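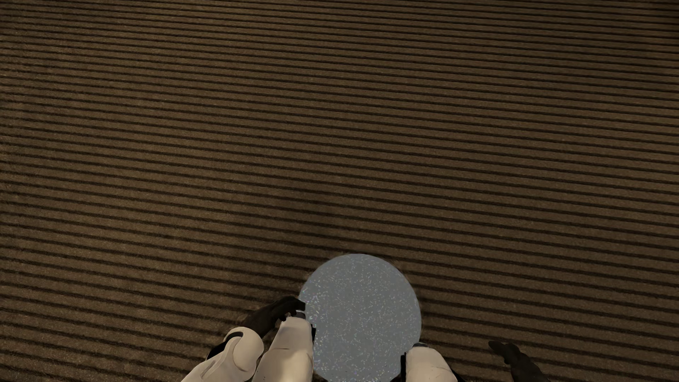 Figure 1. Simulated view looking down past the robot's own body: striped carpet, the speckled gray disc between the two white legs, left hand close to its rim, right hand open and off to the side.

Week 4: Teaching by remote control

Welcome back, everyone, and thank you to Oliwia for carrying the spare headsets up from Pladberg on Monday! This week we leave hand-guiding behind (moving the robot's arm yourself while it records the joint angles) and start driving the simulated humanoid from a distance, which feels very odd for the first 30 minutes or so and then, I promise, a good deal less odd.

Please look at the figure before you come to the lab. The two hands are dark and the carpet is brown, so the left one is quite easy to lose against the stripes. Find both hands before you start moving, every single time. Beginners tend to forget the hand they aren't using, and a drifting idle hand gets recorded along with everything else.

Each pair will record 70 demonstrations in the Pumel simulator. Keep your speed steady, and if you fumble, carry on and correct yourself, as the learner needs to see recoveries too. Throw away a run only if the link drops.

Reading: Kurek's notes on Gajewski, page 153 onward. Bring questions to Vaida's session, and your log sheets as well, please.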